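Skenden Reuse Store: cables and power leads, your questions answered

Page last updated 27 Jan 2026

What do you take?

Power leads, extension leads, phone and laptop chargers, network cables, and audio and video leads. They can be any length and any colour. We also take plug-in adaptors if the label can still be read.

What don't you take?

Anything cut, scorched, taped up or with bare wire showing. Please take those to the small electricals bay at the Orkenlow recycling centre, which is open to all residents. We can't take Christmas lights at any time of year, although we are asked every December.

Do I need to know what a lead belongs to?

No. Most people don't. If you do know, a sticky label saying "printer" or "old monitor" saves us some time.

How should I pack them?

One lead at a time. Make loops a bit wider than your hand, lay them on top of each other and fasten them once near the middle. Leave both ends free so we can see the plug and the connector without undoing anything. Don't wind the lead tightly round an adaptor, as it strains the cable where it goes in.
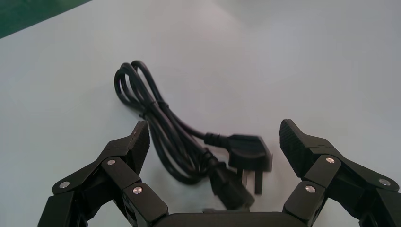

Twist ties, string and reusable straps are all fine for fastening. Please don't use rubber bands, which go sticky after a year or two in a drawer, or parcel tape, which leaves glue on the cable. Put the bundles in a box or a strong bag. A carrier bag full of loose leads will be a knot by the time it gets to us.

What about leads with foreign plugs?

We keep two-pin leads in a separate tray. If the other end detaches from the appliance, it is often easier to buy a lead with a British plug than to use a travel adaptor for good. We do not change plugs for customers.

Are the leads tested?

Every mains lead is looked over and tested before it goes on sale. Selvaraj Munshi runs the test bench and has the final say on what is sold. Leads that fail are cut in half and sent for metal recovery. Network and audio leads are only checked by eye, so keep your receipt.

Can I order a particular lead?

We don't take orders, but you can ask at the desk. There are usually some 400 leads in the drawers, sorted by the connector at the appliance end. Bring the appliance with you if it is small enough to carry, or a photo of the socket if it isn't.

Can I bring a whole box from my workplace?

Yes, but ring first if there are more than 86 items, which is as many as one of our crates holds. Larger loads go to the Siltow depot, where there is room to park a van.

Can I have my lead back if I gave it by mistake?

If it hasn't been sorted, yes. After that it is very hard to tell one black lead from another.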